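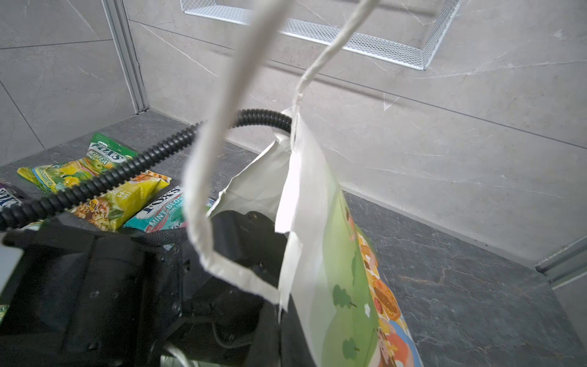

Is it okay to give snacks in a paper bag that was used before?
It depends on the bag, but most people I know don't mind, and the children look only at what is inside.

2022-06-09

I keep a drawer for paper gift bags. In March I emptied it on the floor and found 44 of them, many from Cultance, the stationery shop near my old office. My rule is simple now. If the handles are strong and the bottom is closed well, the bag stays. If it only has some creases, it also stays, because a crease is not a hole.

The bags with cartoon hills and little trees are my favorite for snacks. They look cheerful, and a few folds in the white part don't disturb me.

For filling, I put the flat packages first, standing up along the sides. Fox's sweets are good for this, the green tea ones or the Mint Blossom. A big yellow bag of snacks has a lot of air in it, so it goes on top. I made the mistake once to put it at the bottom, and when I arrived in Plesomberg it was mostly crumbs – my aunt ate them with a spoon and was very polite.

I don't fill more than four packages in one bag. Paper handles can hold more than you think, but on the bus it is not nice to find out the limit.

To press the creases I use a heavy book on the bag for two or three nights. My Rokmont atlas has 837 pages and it does the work well. Please don't use the iron if there is a printed picture, the color can stick to it.

Next week I will write about the ribbons, which are in a worse condition.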